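What to expect at a robotics open day?
Posted in Days Out and Visits, Saturday, March 20, 2021

Heltia are holding an open day at their Pridedwood site and I have a ticket. The programme says the demonstration is all done in simulation, with two arms and a box. Is it worth a 40 mile drive if there is no real machine moving? They sent these views with the joining notes.

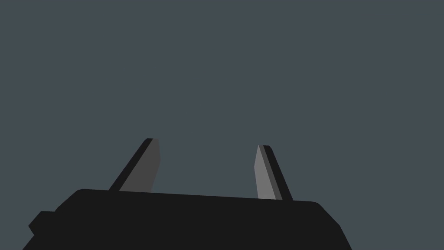
Answers

Goletti_fan
I went in September. It is worth it if you like asking questions. The talk is short and most of the time goes on the screens. They show what each camera on the robot sees, so the room can look tilted - you get used to it.

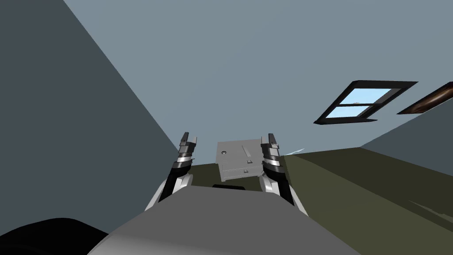
Sit near the front if you can, as the detail on the side panels is small. The staff let you pick which view to watch. Parking is free but the overflow field gets muddy.

portela82
never been but 40 miles is nothing

Marsh Lane
I'd go. Ask how many runs they do before trying anything on hardware. We were told 2,000 for one drawer task, and 600 of those were thrown away. The grippers and the drawer unit are worth watching closely. 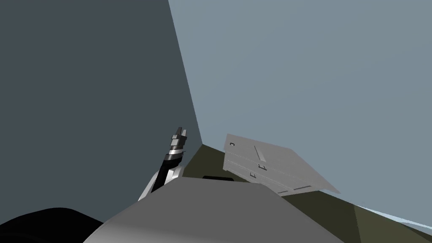
Goletti_fan
Marsh Lane, our group was told 475 thrown away, so it may have been a different task. Bring a sandwich, the café shuts early.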